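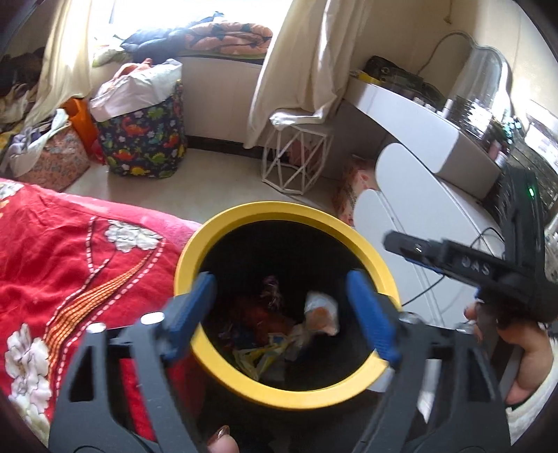

Ticket 146 – Skonwood guest rooms, upstairs wifi dropping
Opened by: Borghild Løken
Status: open

Guest in the back bedroom says wifi drops every night. Phone shows full bars but no pages load. Laptop same. Downstairs fine.

Update 1
Restarted the Dendita router. Good for 13 minutes then gone again. Tried my own phone, same thing. Didnt touch the upstairs extender yet.

Update 2 – Vija Baranauskienė
Extender is on old firmware. Also both boxes are handing out addresses, so they fight. Turned DHCP off on the extender, left it on for the router. Please unplug extender, wait 2 minutes, plug back in. Then forget the network on your phone and rejoin.

Update 3 – Borghild
Done. Phone joins now. Speed test by the door is OK, on the bed its terrible – keeps hopping between the two networks.
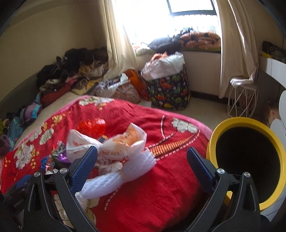 Back bedroom, bed side

Update 4 – Vija
Hopping is becuase both use the same channel. Moved extender to 11, router stays on 1. Lease time was 600 seconds, way too short, set to one day. Can you test from the bed again tonight, and send me the extender log if it drops? Settings, System, Save log.

Update 5 – Borghild
Will do. Guest wants to know if the TV needs rejoining too?

Update 6 – Vija
Yes, same steps. Leaving this open till I get the log.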